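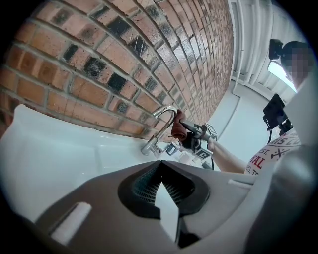
Wiping down the faucet with a hand-held gripper at Otura's house on the Jurnden road.

Maëlys Tanguy has cleaned other people's kitchens and bathrooms for most of her working life, and she will tell you, with a cup of coffee in one hand and the other already reaching for a crumb on the table, that a faucet is harder than a floor. "A floor you can do while thinking about your dinner," she says. "A faucet has a back. It has an underneath. You have to go around it, and you have to feel whether the cloth is dragging, and I never once thought about any of this until I had to do it with a gripper instead of my fingers."

We are sitting in the break room at Otura, a cleaning company that looks after vacation rentals and small offices. Since July, part of the week here has gone to something new. Members of the cleaning crew put on a camera, a light and a small screen, pick up a gripper, and do their ordinary jobs with it: wiping, rinsing, putting things back where they belong. The recordings go to Nivora, the company developing a cleaning robot that Otura hopes to try in its larger properties, and they are what the robot's software learns from.

Maëlys was one of the first to say yes. Her cousin Florian Tanguy, who plans the crews' shifts and has come in to join us with a plate of butter cookies, was the one who asked her.

"I asked her because she would tell me if it was stupid," Florian says, sliding the plate across.

"And I did tell you it was stupid," says Maëlys.

"For two days. Then you started correcting everybody else."

She laughs at this and doesn't argue. What changed her mind, she explains, was seeing how much of her own work had gone unnoticed, even by her. To bring a cloth around a curved spout with two jaws, you have to decide where to take hold of it, how much to let hang, and when to let go and start again from the other side. She bunches the cloth higher than most of her colleagues do. Some of them fold it first. There have been long and quite heated talks about folding, right here at this table, and she says she has enjoyed those more than anything else about the project.

"We never used to talk about how we did things," she says. "You were shown once, when you started, and after that you were alone in a bathroom with a bucket. Now I know that the woman on the other crew does the handle before the spout, and she's right, so I do it too. With my own hands, I mean, on a normal day."

It isn't all cookies and good conversation, of course, and she would be cross with me if I made it sound that way. The gripper is heavy by the end of a session. Her wrist complained through the whole first month, and the thing on her head gave her a stiff neck until she learned to stop tipping her chin down at the sink. Everything also takes longer. A bathroom she can turn around in no time at all becomes most of a morning, which is hard on a person who has always been proud of being quick.

That was the first thing Florian had to sort out. The crews were paid by the property, and nobody was going to slow down on purpose for the same money. Recording work is now paid by the hour, at a higher rate than ordinary cleaning, and a session is never longer than 2 hours, with no more than 4 sessions a week for any one person. The houses used are ones standing empty between guests, and the owners have agreed to it in writing.

"People were also worried about being watched, and I understood that," he says. "You wear a camera, you think, well, now the boss will see that I skipped behind the toilet." He agreed with the crews that he would not look at the recordings himself, and that no recording would be used to judge anyone's cleaning. So far, he says, he has kept to it, even when he was curious. What he gets from Nivora is a tally. When we spoke it stood at 2,911 recordings that had been accepted, and he reads me the number off his phone with a certain amount of family pride.

Then there is the larger question, and I had been wondering how to bring it up, but Maëlys gets there before I do.

"You want to ask if I am teaching the machine that takes my job," she says. "Everyone asks. My neighbor asks, my dentist asked, with his hands in my mouth!"

She has thought about it a good deal. She is not sure, and she doesn't pretend to be. What she has seen of the robot so far has not frightened her – it was slow, it left a streak, and it stopped in front of a towel as though the towel had said something rude. But she expects it to get better. She has watched this trade change before, when she worked at Maillard, the laundry in town, and the folding machine came in. Four women had folded sheets on that line. Afterward there were two, and the two who stayed fed the machine and had sore shoulders in place of sore hands.

"At Maillard we found out when the truck came with the boxes," she says. "That was what hurt. Here at least I'm in the room, and I can say, no, don't do it like that, you'll scratch the chrome."

Florian is more hopeful, as perhaps a planner has to be. He has trouble filling the changeover shifts in high season, and he would like the robot to take sinks and counters in the big houses while people do the beds, the checking and everything with stairs. He has promised that no one's hours will be cut during the trial. When I ask what happens after the trial, he takes a moment, and turns the plate around so that the last cookies face me.

"I can't promise for ten years," he says. "I've told them that. I've said that if it works, the jobs will be different, and I want the people who did the recordings to have first pick of the new ones. That part is on paper."

Maëlys has already made her pick. She would like to train the others, both in the gripper and in plain cleaning, and she has started, unofficially, with two new hires who came in the spring. She takes them to the kitchen sink first and makes them do the faucet until she is satisfied, and she has been known to run her thumb along the underside of the spout when they say they have finished.

By now the coffee is cold and she has a house to do before three o'clock, an ordinary one this time, with her own hands and a good cotton cloth. She rinses our cups on the way out, and wipes the tap.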